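Skokemley Packing Room - Frequently Asked Questions

Last updated Feb 7, 2025

Where is the packing room?
On the ground floor at Keltosbridge, through the side entrance. Follow the signs for Skokemley and ring the bell if the door is shut.

Do I need to book?
Yes. Sessions are 2 hours long and you can book up to nine days ahead. If you turn up without a booking we may be able to fit you in, but please ring first.

What can I pack here?
Household things: crockery, books, lamps, small appliances, clothes. We don't accept paint, gas canisters or anything perishable.

Do you supply boxes?
Boxes, paper and tape are sold at the desk. You can bring your own boxes as long as they are clean and the bottoms are sound.

How should I pack plates?
Wrap each one separately and stand them on edge, with crumpled paper underneath and on top. Glasses go in a box of their own. Heavy things go at the bottom, and the lid should close flat without being pushed.

Can I leave boxes overnight?
Only on the Lultberg shelves, and only with a label on the end of each box. Write your name and booking number on it - first names alone cause mix-ups. My own boxes once went out under 324 when they should have been 728.

Can someone else pack for me?
Yes. Ask for Shirin Azimi when you book. Fragile items are charged separately.

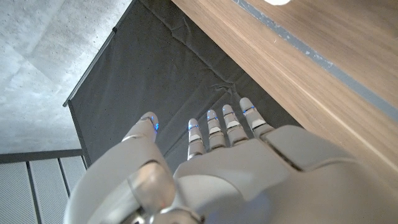

Rania Radwan writes: I'd add a line about drawers. I left mine full in August and had to unpack the lot before the chest could be lifted.

We agree. Empty all drawers before you come and pack the contents in a small box.

What if I need to cancel?
Tell us by noon the day before and we will move your session free of charge. After that the fee is kept, but you can pass the slot to a friend.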